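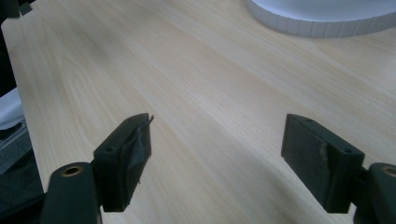 What does a hand-held gripper kit cost, and who is it for?

The Skarnetti kit sells for $437 and is meant for small shops and school labs that want to record hand tasks for a robot arm without buying the arm first.

Skarnetti began shipping the kit in August from its workshop in Emavstead. The box holds the gripper, a camera mount, a bag of screws, spare pads and a printed guide. The camera is sold separately, and so is the software, which comes from a company called Serkow on a monthly plan. Buyers can use other software if they are willing to write their own file converter.

We used the kit for three weeks. Putting it together took most of an afternoon. The guide is clear up to the point where the fingers go on, and then it skips a step. The finger blocks have to be lined up before the screws are tightened, or the tips meet at a slant. We took ours apart twice before we noticed.

The screws that hold the arms go into brass-colored inserts set in the dark green-black columns. These held up well. We changed the fingers several times and none of the threads stripped.

The pads are the weak part. They have a cloth-like surface that grips cups, lids and small boxes without trouble, but the edges fray. Wrapping a finger in black tape is a common fix among owners. The tape wrinkles and lifts at the tip after a while and then has to be redone. Skarnetti sells a set of replacement pads for $9, and anyone planning to record every day should order one with the kit.

Thư Hồ, who runs training at Đinh, a packing firm with 8 employees, bought two kits this summer. Her staff record short jobs at a table, mostly picking up and setting down light parts.

"People learn it in a morning," she said. "Their wrists get tired before they get bored. I tell them to stop after an hour."

She would like a lighter handle. So would we. Skarnetti says a new one is planned but gave no date or price.

Orders placed now ship in three weeks. The warranty covers the arms and the handle for one year. Pads are not included.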